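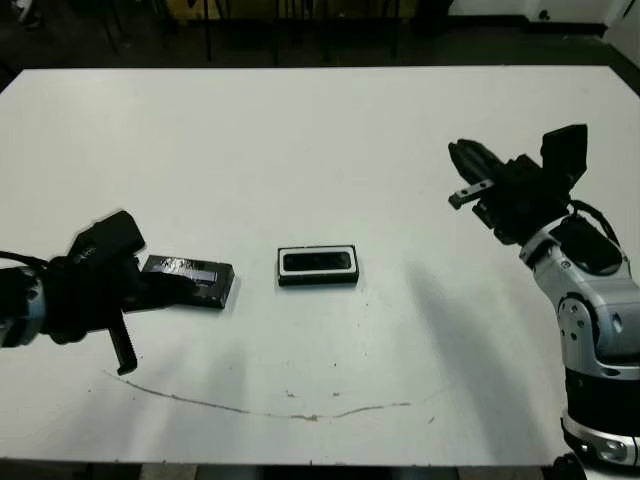
Solenham Water Services Department

Hydrant flushing in the Ikbridge pressure zone begins in July. Crews will open 245 hydrants in sequence, working outward from the Brelero pump station toward the ends of the mains. Work hours are 9 p.m. to 5 a.m.

Flushing raises the flow rate in the pipe enough to lift iron and manganese sediment. Each hydrant stays open until the discharge runs clear and the chlorine residual is within the operating range. The zone has 596 hydrants in all. The remainder are on mains that were relined last year and are not on this schedule.

Customers on Kakakhel Road may see lower pressure overnight while the 12-inch valve there is exercised. No shutoffs are planned. 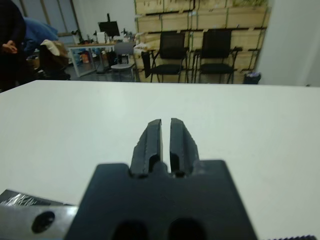

What should I do if my tap water is discolored?
Run the cold tap nearest the meter for five minutes. Do not run hot water or start a load of laundry until the cold water is clear.

Readings from 92 sample taps will be compared with those taken before flushing. Ehsan Zaidi, distribution supervisor, will post the results with the next monthly operating report. Street lists are available at the service counter and are revised each afternoon by 4 p.m.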